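Search this site
Enter keywords
Last updated 2023-05-20
Reading time: 2 minutes

The Scald

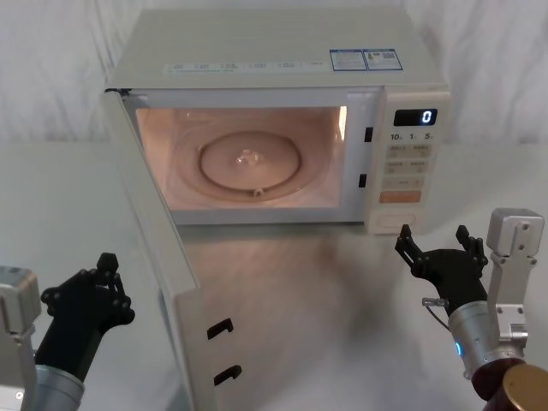 The burn was on the inside of her wrist, and it was the size of a stamp. She had held it under the cold tap for nine minutes before she rang the advice line, and the woman who answered told her to go back and do another 11. She had to reach the sink without letting go of the phone. Behind her the microwave door was still hanging open with the light on inside, and the glass plate sat there in the glow with nothing on it worth eating. She wanted to shut it but both hands were busy.

"Is the skin broken?" the woman asked.

"No. It's red. It's gone a bit shiny."

"Any blisters?"

"Not yet."

"Are you wearing a watch or anything tight?"

She was wearing a bracelet from Čierny, a thin one that she never took off. She put the phone on the draining board, worked the clasp open with her teeth and dropped the bracelet in the washing-up bowl.

"It's off," she said loudly.

"Good. What was it, hot fat?"

"Soup."

The woman typed something. The line was run from Dremholm, two hours up the coast, and there was a sound of other people talking in the room there. They all seemed to be asking the same questions.

"Have you put anything on it?"

She looked at the tube of Plusteo by the bread bin. Her mother had put Plusteo on everything, on knees and wasp stings and once on a cracked chair leg. The cap was already off.

"No," she said.

"Don't put anything on it. No butter, no cream, no ice. When you've finished with the tap, lay some cling film over it, lengthways. Don't wind it round."

"Cling film?"

"The ordinary kind. If it blisters, or it's bigger than your palm, or it hurts more tomorrow, you need somebody to look at it. There's a clinic in Skorero until nine."

"I know it," she said. She had sat there in April with her mother for most of an evening, under number 188, while the screen on the wall went up one at a time. They had shared a bag of crisps. Her mother had told the nurse it was only a cough.

"Are you on your own?" the woman asked.

"Yes."

"Is there anyone who could come round?"

The water had made her fingers ache. She moved her wrist a little to the left, and then back again.

"My neighbour's in," she said. "I can hear her telly."

"Knock on her door when you've done the cling film. You might feel a bit shaky – people do. Have a cup of tea, and let her make it."

She said she would. The woman gave her a reference number, and she wrote it with her good hand on the back of an envelope. Then she put the cap back on the tube and stood at the sink with the tap running, watching the clock on the cooker.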